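Two Fingers and a Stack of Bowls

Woo-jin Son had been comparing gripper fingertips for most of September when we met, and he started talking before I had my coat off. The subject was rims. "A rim is thin, it's curved, it's slippery, and it's where you have to hold a bowl," he said. "I love rims! I could talk about them until dinner."

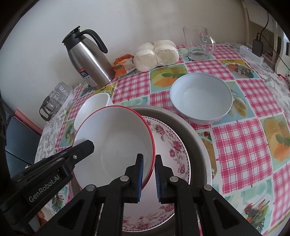
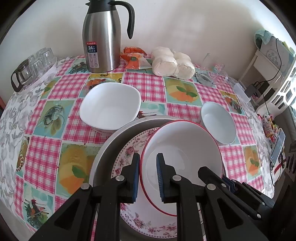
Ribbed blue pads on both fingertips, and a red-rimmed bowl between them.

El Ouafi, on the other hand, would start with the arm and leave the fingers for later, arguing that a good wrist forgives a clumsy pad and that most dropped dishes come from a bad approach angle. Son has heard this many times and half agrees. "The angle matters a lot," he said. "But come in perfectly with a hard, smooth finger and the bowl still turns on you. It just swings around, very slowly, and you watch it go."

His comparison, which he calls Kumdale, puts two kinds of pad through the same jobs: lift a bowl off a plate, set it down, nest it in another one. The plan is 1000 lifts for each pad. He had 1382 in the log across both when we spoke, and he read me bits of it with real pleasure, including a run of 90 without a single slip (he got up and walked around the room after that one).

The ribs surprised him. He had expected soft flat pads to win on glazed dishes, and for flat plates they did. On a tilted bowl the ribs held better, as long as they crossed the rim. "Line them up the wrong way and they're like little rails," he said, sliding one hand along the other. "Off it goes!"

Two grippers at once is the part he is newest to. One steadies the bottom dish, the other takes the top one, and the trouble is keeping them out of each other's way. He has tried 5 starting positions for the second gripper and likes only one of them, low and coming in from the side.

Next he wants to repeat the whole set with glass, then with the pads worn down a bit. He already has a worn pair put aside in a drawer, marked with tape.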